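3.2 Collection of two-handed demonstrations

The policy described in Section 4 is trained only on demonstrations recorded with hand-held grippers. No arm is present during recording. The operator holds one gripper in each hand and performs the task directly, and the two tools log finger opening, pose and images from their own cameras. A further camera at head height records the workspace as a whole. We chose this arrangement over teleoperation after early trials in which operators working through a leader arm took much longer per attempt and tended to avoid any movement in which the two grippers came close together. Those movements are the ones we most wanted in the data.

The set used in this paper, referred to below as Mondine, holds 492 accepted demonstrations. They were recorded at the Candden laboratory in 16 sessions by four operators. Two of the operators had used the grippers before; the others were given one practice session, which was discarded. Recording for the main set closed in October, and the labels were frozen on 12 January 2019. Later corrections are listed in the appendix and do not affect the results reported here.

Three task families are covered: moving an object into or out of a tray, passing an object from one gripper to the other, and holding an object above the table while the free gripper is brought into position. A tennis ball was used in all three. It is light, it can be squeezed without damage, and it rolls when released badly, so a poor release is easy to see in the recording. The felt also gives the fingers enough friction that success does not depend on an exact contact point. We make no claim that results for the ball carry over to smooth or heavy objects.

The table was covered in white to give a plain ground against which the black fingers could be segmented without a learned model. Shadows of the fingers and of the object remain, and in a small share of recordings they were taken for part of the finger by the thresholding step. These cases were corrected by hand. We considered adding diffuse lamps to remove the shadows, but kept them because they carry some information about height above the table, and a policy that sees only clean images during training may fail when shadows appear later. Figure 3 gives a view from one of the grippers and a view from head height.

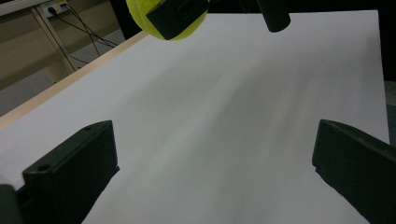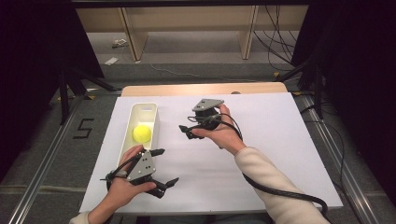 Figure 3. Recording with the hand-held grippers and a tennis ball on the white work surface. First image: camera on one gripper, with its own open fingers in the foreground and the ball held above the surface. Second image: head-height camera, with both grippers in the operator's hands and the ball in the tray.

The two kinds of view differ in ways that matter for training. In the gripper view the position of the fingers relative to the camera is fixed apart from the opening, so that a single calibration per tool is sufficient. The object, however, is often only partly visible, and it may be hidden by the fingers of the other tool during a hand-over. The head view shows the tray and both tools together, but the camera moves with the operator, and the size of the ball in the image is too small for its contact with a finger to be judged reliably. Neither view alone was enough for the labelling described below.

Each demonstration was divided into phases: approach, close, carry, release and withdraw. Hyun-seo Nam marked the phase boundaries from the gripper views and Bok-nam Jeon marked them a second time from the head view, without access to the first set of marks. Where the two disagreed by more than a fixed tolerance, the gripper-opening signal was used to settle the boundary. Most disagreements fell at the start of the carry phase, where the fingers have stopped closing but the object has not yet left the surface. We define the start of carry as the first upward movement of the holding tool after closure.

A demonstration was rejected if any of the following occurred: loss of pose tracking in either tool, a ball that left the table, or contact between an operator's bare hand and the object. Failed grasps followed by a successful second attempt were kept, and are marked as such. Ha, the baseline used in Section 5, was trained both with and without these recovered attempts, and the difference is reported there.

Synchronisation was done in software. Each stream carries the time of its own clock, and the offsets between clocks were estimated at the start and end of every session by tapping the fingers of the two tools together. Drift within a session was treated as linear. The released Flavham loader applies the correction when a demonstration is read, and the raw times are left in the files so that a different method can be used.

All streams were then resampled to a common rate. Finger opening was scaled to lie between zero and one for each tool separately, as the two tools do not close to quite the same width.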